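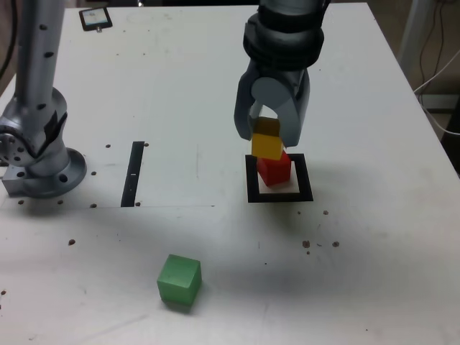

Stop comparing grippers on payload

Jul 19, 2022

We have had two arms bolted to the same table since spring, and for most of that time I have been trying to decide which gripper to recommend to a customer who packs small parts. I have read a lot of data sheets in the process. My view, after all of it, is that the number printed largest on those sheets is the least useful one for most of the people who buy a gripper, and that we should stop leading with it.

The number is payload. Every maker gives it, every comparison table sorts by it, and every buyer I talk to asks for it first. I understand why. It is easy to grasp, and a bigger figure feels like a safer purchase. But the parts my customers move weigh very little. A moulded cap or a relay will not trouble any gripper on the market. What does trouble them is putting the part down where it should go, facing the way it should face, several hundred times before lunch.

So our test is a dull one. We use plain coloured cubes and a square marked out on the table in thick black tape. The arm picks up a cube, puts it in the square, and then puts a second on top of the first. We let it run, and then we look at what went wrong.

Over the past few weeks we ran 1468 placements this way, split between a Jekel two-finger gripper and a Bachmann of much the same size. On paper the Bachmann wins easily. It can hold more, it closes harder and it costs more. In the stacking runs it was the worse of the two, and the reason had nothing to do with strength. Its fingers did not open evenly. One let go slightly before the other, and the slower finger gave the cube a small push on its way out. On the first cube you would hardly care, as there is room to spare inside the tape. On the second cube it matters a great deal, as the stack is only as good as its lowest mistake.

The Bachmann data sheet runs to 30 pages and says nothing about this. It gives closing force at several air pressures. It gives finger travel and closing time. It says nothing at all about opening, as if the job ended once the part was in hand. The Jekel sheet is shorter and no better. I rang both suppliers. One offered to send me the payload chart again.

I think this is a failing across the trade, and I include my own firm in it. At Tanollow we have published gripper comparisons for years with payload in the first column. We did it because the figures were there to copy. Measuring release takes an arm, a table, a few blocks and somebody's patience, and so we left it out. A column that is hard to fill in is usually a column worth having.

The usual objection is that a good integrator will sort all this out. You can slow the opening, lift away at an angle, add softer pads or cut new fingers. All true, and I have done every one of them. Slowing the opening helped the Bachmann quite a bit. It also added time to each cycle, which the customer pays for on every part for as long as the cell runs. New fingers helped more, but then you have bought an expensive gripper and replaced the bit that touches the work. If the buyer had known that at the start, they might have chosen differently.

A better objection came from Nazareno Amato, who set up the arms with me and wrote most of the motion programs. He thinks I am asking too much of a cube. A real part has draft angles, flash, oil on it, and a centre of gravity that is not where you would like it. A gripper that stacks cubes nicely may still make a mess of a real tray. He is right that the cube is kind to the gripper. My answer is that this makes a poor result on cubes more telling. If the fingers nudge a simple block with flat sides, I do not expect them to be gentle with an oily cap.

We also disagree about cameras, and here I have moved a little. I wanted to run the whole test blind, from taught positions, so that the gripper could not be rescued by anything else. Nazareno wanted a camera over the table, and pointed out that hardly any customer of ours would fit a cell without one now. A camera can see that the lower cube is off and shift the second one to match. We tried it for 25 runs with a Rastow unit and the stacks stood up better. But the square still had a cube sitting crooked in it. The camera had not made the gripper any more accurate. It had hidden the fault, and in a packing cell the fault would turn up later, at the lid.

I would keep the camera out of a gripper test for that reason, and report it separately if at all. Nazareno would put both results side by side. His way is probably fairer to the reader, and if we do publish the full set I expect we will do it his way.

What I would like to see on a data sheet is modest. Say how far a part moves when the fingers open, and at what speed that was measured. Say whether both fingers are driven or whether one follows the other. Give the same figures again after a long run, when the guides have had time to wear - that is where I suspect the cheaper units would suffer, though we have not run ours long enough to say. I would swap 4 pages of force curves for those few lines.

Payload can stay. Somebody out there is lifting castings, and they need it. Put it lower down the page, next to the air fitting size, and let the people with small light parts read the rest first.

We start on a third gripper next week, with the same cubes and fresh tape. If you make one and would like it tried, send it with the fingers you would sell to a customer. Please do not send a special set.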